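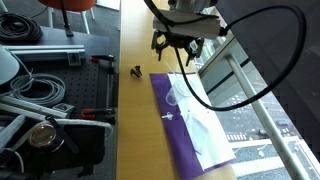
Photo: Edem Opoku, wrist camera bench, Leslow

October 2023

Notebook: perception and planning, transparent parts

Picked up where Tharushi left off with the cup segmentation. The table is the long wooden one by the window, and the test objects are the clear plastic cup on its side on the white paper, the small white part with the crossbar, and the little dark cone-shaped thing on bare wood as the easy case. Purple folder left under the paper so that there is at least one strong edge in view.

Baseline first. Ran the stock depth pipeline from the Prantl branch with nothing changed. The dark object segments cleanly and the grasp proposals on it are sensible, all from above, all with enough clearance from the table plane. The cup is mostly missing. Depth goes straight through it to the paper and what is left is a thin arc at the rim, which the clustering step throws away as too small. The white part comes and goes. When the exposure settles high it merges with the paper, and the right side of the sheet is blown out by the window anyway.

Tried lowering the minimum cluster size from 300 points to 68. The rim arc survives now, but so do bits of noise along the folder edge, and the planner was offered a grasp on the corner of the folder. Put the threshold back. It is the wrong knob.

Next, fixed the exposure. Auto exposure averages over the whole image, and with that much window in it the value depends on what the sky is doing. Added a region of interest to the config (exposure_roi, table frame, projected into the image on each capture) so that only the table counts. Needs the table pose to be right, so I redid the hand-eye calibration before trusting it. Over 20 poses used, residual looks fine in translation and slightly worse than I would like in rotation. Ngaio thinks the rotation part is from poses bunched too close together near the middle of the workspace. She is probably right. I will spread them out next time and write the script so it refuses a set that is too similar.

With the ROI on, the white part is found in most captures. The cup is not helped, as expected.

For the cup I switched on the colour-only network Ryszard trained in February and used its mask to cut a hole in the depth image, then filled the hole from the table plane upward with a fixed height. Crude, but it gives the planner something solid to avoid and something to aim at. Result on 30 captures, no motion, proposals only: the mask is present in nearly all of them and sits a bit to the window side of the true outline. I suspect the translucent look of the paper there. Ryszard's training images were all taken under the ceiling lights with the blinds down. Asked him for the augmentation settings.

Two things in the planner came up while looking at the proposals.

1. The collision model for the hand does not include the cable. It swings out in a wide loop to the right of the hand and droops over the window side of the workspace. Any approach with the wrist turned that way is marked free when it plainly should not be. I added a capsule chain along a rough guess at the loop, attached to the mount link. It is conservative and removes a good share of the window-side approaches. Obaidul wants a proper answer (tie the cable back and model it as a short fixed stub). Agreed, but the capsules stay in until that is done.

2. The dark bench on the left is lower than the table, and in the scene file it was one box at the table height. That blocked low reaches over the breadboard which are fine in reality, and it hid the red-handled clamps on the breadboard's edge, which are not fine at all. Split into two boxes at the correct heights and added a keep-out around each clamp. The extrusion rail across the top of the breadboard is in as a separate box.

After both changes planning time went up slightly. I have not profiled it. The scene file is in the Sarkance repo under scenes/leslow_window, please do not edit the old one.

Also found that the grasp scorer prefers the crossbar of the white part to its stem, every time. The score is width divided by gripper opening with no term for how much of the part overhangs. For such a small part it hardly matters, for longer ones it will. Left a note in the code.

Did not run any closed-hand picks on the cup. I want the mask offset sorted first, and I want the filled height to come from somewhere better than a constant.

To do:
- calibration script, reject bunched poses (me)
- augmentation settings for bright side light (Ryszard)
- cable tied back, then remove capsules (Obaidul)
- repeat the captures with the blinds down, same object positions, compare mask offset
- log the exposure value with every capture, it is currently dropped
- ask Tharushi which commit her last cup numbers came from, the tag in the log does not exist on the server

Config for all of the above saved as cup_roi_v2. The v1 file has the wrong table frame, ignore it.

Home | Notebooks | Benches | People | Log in

Search notebooks Go

Zilamside Robotics Workshop. Questions to the bench owner. Back to top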